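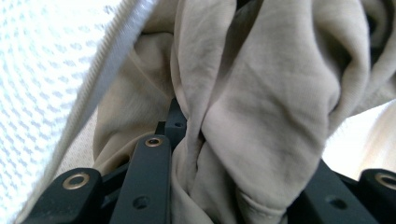 3.2 Equipment planning and cost

Budget was fixed before the tasks were. Total for hand-held collection hardware: $2,076, one purchase round, no top-up until the next fiscal year. We split it between grippers, spare linkage parts and mounts. Compute and storage came from a separate line and are not counted here.

Two suppliers quoted, Prirden and Görtz. Prirden cheaper per unit but sold spares only as full kits. Görtz sold single fingers and arms, lead time 13 days. We went with Görtz. Breakage in the pilot was nearly always one finger segment, so paying for a whole kit each time made no sense at our scale.

Figure 2. Hand-held gripper during cloth handling. Beige fabric bunched and twisted at the jaws; black linkage arms and finger segments with brass-colored inserts in the foreground.

Cloth drove most of the spec. Rigid objects were fine with almost any finger we tried. Soft goods were not: folds hang over the arms (Fig. 2), bulk up near the hub, and hide the contact point from the camera. So camera placement had to be settled before ordering mounts, and we ordered late becuase of it. M. Macedo and T. Kiều ran the placement trials, 10 sessions, garments only.

Wear parts. Planned 2 spare fingers per gripper, same for arms. Inserts not stocked seperately, they come fitted. Labs doing mostly rigid objects could cut this line in half and put the money into a further unit. We would not do so for laundry or textile work.

Not budgeted, should have been: operator hours for cleaning lint out of the joints, shipping on returns, a second charger. R. Magaña kept the parts log and it shows all three. Prices as quoted Jul 1, 2022, before tax.

3.3 Leasing vs. purchase

Skultura offered a lease on a comparable unit. Rejected. Terms excluded modified fingers, and ours were going to be modified by the second week. Cliltomon had no lease program at the time of asking.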